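Why does adding head view demos make my chair pushing policy worse?

Posted by Güler, 30 June 2022

I am trying to repeat the result from the Nornero report, where a policy learns from people using hand-held grippers and no robot is needed for the collection. My task is pushing an office chair up to a desk with two hands. We have 3795 demos. With only the gripper views the policy is acceptable. When I add the head view, the training loss goes down, but the chair often stops turned to the left. Both armrests are visible at the start, so I expected the head view to help with the angle.

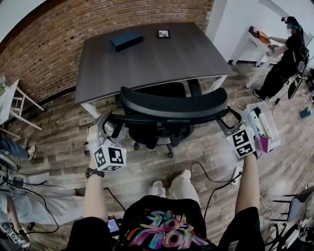

What I checked already

The time offset between the head and gripper streams is 2 frames, and I corrected it. The marker tracking also looks fine to me. I trained with 2000 demos and with the full set - the difference is small. Is it the data or the method?

Ovar

I had a similar problem. The head view contains a lot that has no connection with the task: other people, cables, things on the floor. The policy can learn to follow these, and then the loss looks very good while the behavior is poor. Please try to crop the head view to the chair and the desk, and drop it completely in a part of the training batches. I would also hold out whole recording sessions for validation. If you split by single demo, the same background is on both sides and the number tells you little.

In the gripper view you also have background, but the chair is so near that it takes a big part of the image.
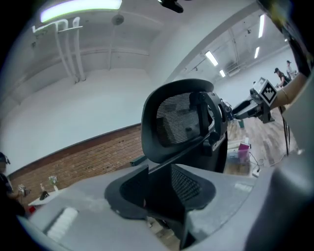

Chair back from close up, gripper camera

Coda

Just use more data, more than 5 hours at least. Worked for me.

Güler

Thank you both. I split by single demo, so this was my mistake. With sessions held out, the head view model is clearly worse in validation too. I will try the crop next.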